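Is a full teardown realistic for a student robotics project, or should we cut it down?
Posted in School Clubs and Competitions, December 3, 2020

Océane MacDonald

I help with a student team that signed up for the Himside challenge. The task this year is disassembly. You get an old desktop tower on its side and the arm is supposed to take parts out of it without a person reaching in. Memory first, then drives, then whatever else you can get for points. Scoring goes up to 200 and there is a time limit of 600 seconds per run.

The team wrote their plan back in August and it says they will do "complete autonomous disassembly." I thought that was a lot then and I think it is more of a lot now. What they have is a set of taught positions over the board and a gripper program that closes, lifts and moves away. They call this autonomous. I call it playback. When I say so they tell me the sensor next to the gripper will "handle the variation," and when I ask who is writing that part I get told it's on the list.

Two shots of the arm over the open Dell, so you can see what kind of case it is: 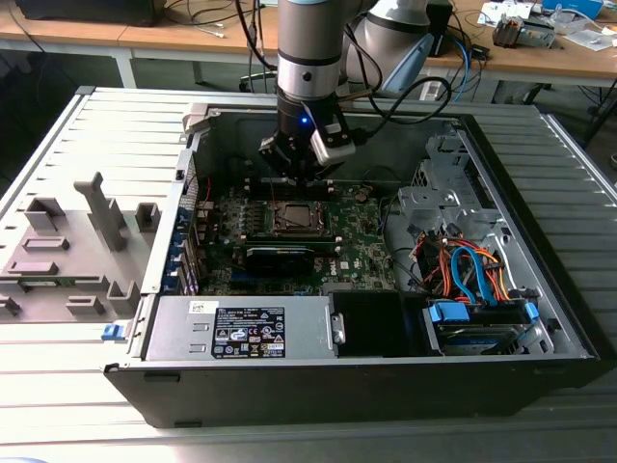
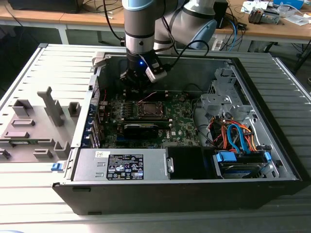
My specific worries are these. First, the memory slots have clips, and the gripper has one idea of how to hold things. Second, cables. The students practice on a machine where they know how every wire lies, and the rules say the judges supply the tower on the day. Same model, but that doesn't mean the SATA cables sit the same way. Third, the case isn't clamped. They line it up on the slats by eye and say it's close enough.

They have logged 154 practice runs and the sheet has a column marked "success," but a run counts as a success if the arm finished its path. It doesn't say if a part came out. I asked for a second column and was told that would make the numbers look bad.

So do I let them go for the whole thing, or push them to pick one part and do it properly? Has anybody here seen a team really pull a full teardown off? I don't mean in a video. They have all shown me videos.

Edited to add: the lid and side panel come off by hand before the clock starts, that is allowed. CPU cooler too, if you ask for it in advance.

Colton Desjardins

I've judged a similar event 2 times and never saw a full teardown. I saw several teams announce one. The best run I scored was a team that took out one hard drive and two memory sticks and then stopped on purpose with time left on the clock. They beat everybody who tried for more, and it wasn't close.

On your three worries:

Clips. Check whether the rules let you open the clips by hand before the start, like the cooler. If they do, ask for it now in writing. If they don't, the students need a separate move that pushes each clip down and out before the gripper goes anywhere near the stick. Pulling on a latched stick lifts the whole case or trips the force limit and your run is over.

Cables. Have somebody who isn't on the team mess up the wiring before each practice run, and the team doesn't get to look. Do that ten times in a row. You will learn more from those than from the whole log you have now.

Case position. Close enough by eye is not close enough. Two stops screwed to the table, one on the long side and one on the short side, and push the case into the corner every time. If the rules forbid fixtures then they have to find the case with the sensor, and if the code for that doesn't exist by now I would drop the word autonomous from the poster. Judges do ask.

About the log, I would be stubborn. Path finished and part removed are two different things. Let the numbers look bad. Start a new sheet and leave the old one alone.

Drive trays are where I'd spend the time. The blue tabs on those Dells are meant to be squeezed by fingers, so a two-finger gripper at least has a chance. Try it with the power off first and move the arm by hand to see if the angle is even possible before anybody writes code.

brilton_dad

our kids used the Chege kit for this and it was fine. you just teach the points and it goes. I think people overthink it. also look at Hakar grippers, they are supposed to be good with small parts but we didnt buy one

Océane MacDonald

Thanks Colton. I checked and the clips can't be opened ahead of time, but stops are allowed if they come off the table in one minute. We are going with memory and one drive. There was some grumbling. The new sheet has both columns.

brilton_dad, did yours get scored on a tower they hadn't seen before?

brilton_dad

no it was a demo day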